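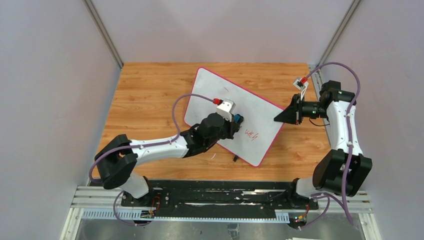
Inicio > Talleres > Mesas y superficies > Pizarras pequeñas

Lectura: 2 min

Pizarras blancas de mesa: galería de septiembre

Esta página reúne las notas sobre pizarras blancas de formato pequeño usadas en horizontal, apoyadas en la mesa y sin fijación a la pared. El material se ordenó en el taller de Bastuvholm. Las observaciones sobre superficies son de Rostislav Koubek; las de tinta y borrado, de Juraj Hájek.

Pizarra con borde entre rosa y rojo, sobre mesa con veta de madera en tono marrón anaranjado. Colocada en diagonal. Trazo rojo corto, manuscrito, en la zona inferior derecha; la lectura más probable es «WEG».

Posición. Una pizarra sin topes gira con la presión lateral de la mano. En tableros barnizados conviene poner debajo una lámina fina de goma - la Tufa de 2 mm es la que usamos - cortada algo más pequeña que la pizarra para que no asome.

Tinta. El rojo es el color que más residuo deja en las superficies melaminadas. Hájek recomienda borrar antes de 12 horas. Pasado ese plazo, la borradora en seco suele dejar un velo rosado y hay que recurrir a un paño de microfibra ligeramente humedecido.

Borrado. Pasadas rectas, en un solo sentido, desde el borde superior hacia el inferior. El movimiento circular reparte el pigmento y obliga a repetir. La presión debe ser constante; con exceso de fuerza la pizarra se desplaza antes de que el trazo desaparezca.

Restos. El polvo de tinta se acumula junto al marco. Se retira con brocha blanda, nunca soplando, y se limpia también la franja de mesa contigua. Los recortes de papel y las piezas sueltas se apartan antes de mover la pizarra - cualquier grano duro que quede debajo raya el barniz.

Marco. Los bordes de color se limpian aparte, con agua y jabón neutro. El alcohol mate el acabado en pocas semanas. En las esquinas, bastoncillo.

Almacenaje. De canto, en el estante Stullance, con separadores de cartón. Temperatura del local: entre 18 y 23 grados. En plano y apiladas, las pizarras finas se comban.

Reposición. Las láminas de goma y los paños se piden a Padudside. Koubek lleva la lista de medidas; indíquese siempre el lado corto en primer lugar. Las pizarras con la superficie ya porosa se apartan para rotulación permanente y no vuelven a la mesa de trabajo.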